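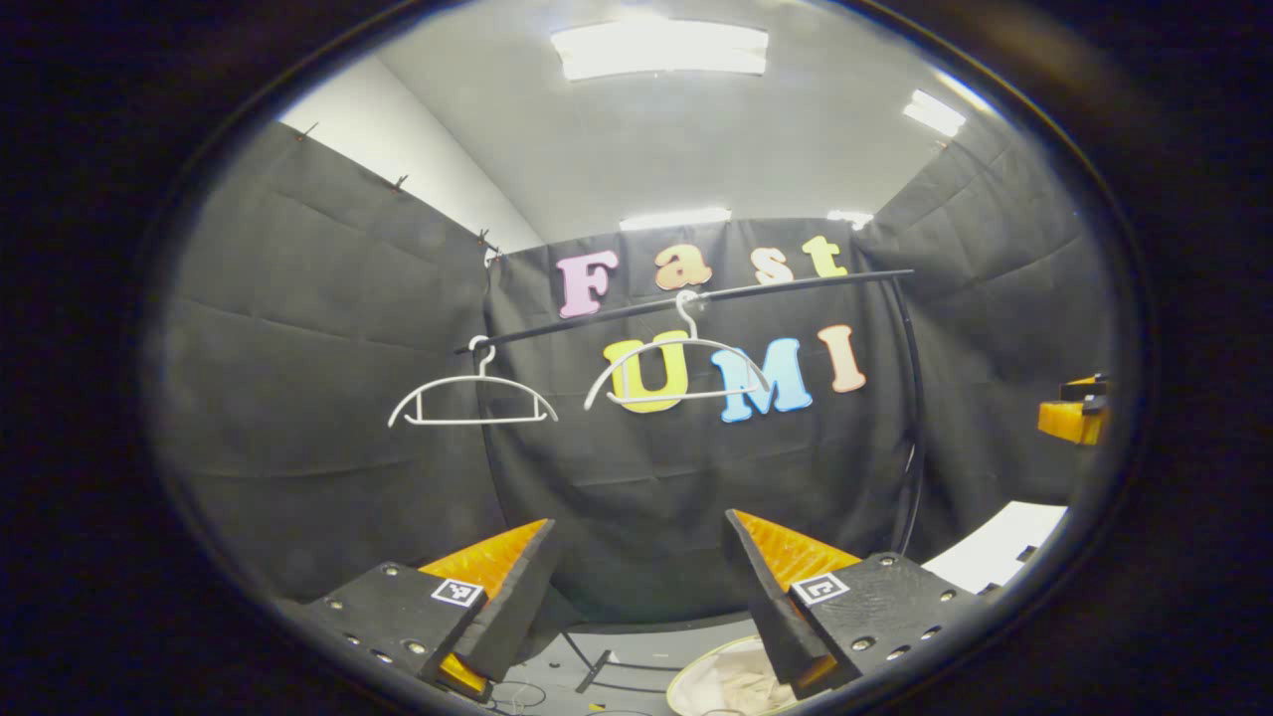

Zondham Manipulation Software Group - Open Positions

Perception and Planning Engineer (one post)

We are hiring someone to doubt our results. Last spring our clothes-hanger policy passed 142 of 316 trials, and the slide that went upstairs said "promising." We would like an engineer who reads that number and asks which trials, who reset the rack, and what counted as a pass.

The work is software. Demonstrations come in from hand-held grippers with fiducial markers on the fingers. You would own what happens next:

Finger tracking and gripper width estimates through a very wide lens
Pose recovery against black cloth, where there is little to track
Time alignment between camera and pose streams
Replay tools that let a person reject a bad demonstration quickly
An evaluation harness that the people training the policies can't edit

We are not convinced that more data fixes everything. Some of us think half our failures are calibration errors dressed up as learning problems - Petrică Tănase will argue the other side with you, at length. Bring evidence.

You should have:

Solid Python and enough C++ to fix someone else's
Working knowledge of camera models, including fisheye
At least one project that failed and that you can explain

A degree is fine. So is no degree. Please don't send a demo video sped up without saying so, and please don't tell us your planner "generalizes" unless you can say to what.

Terms: full time, on site in Nernby, 6 months' probation. Two days a month from home once that is done. You will report to Aurelia Zamfir and share the Kinov logging code with two other engineers, neither of whom likes it.

To apply: send a resume and one page on a robotics result you don't believe, your own included. Applications go to the Zondham hiring desk, marked "Perception and Planning." We read them through the end of June. Interviews take 2 hours and include a look at real logs. There is no whiteboard puzzle.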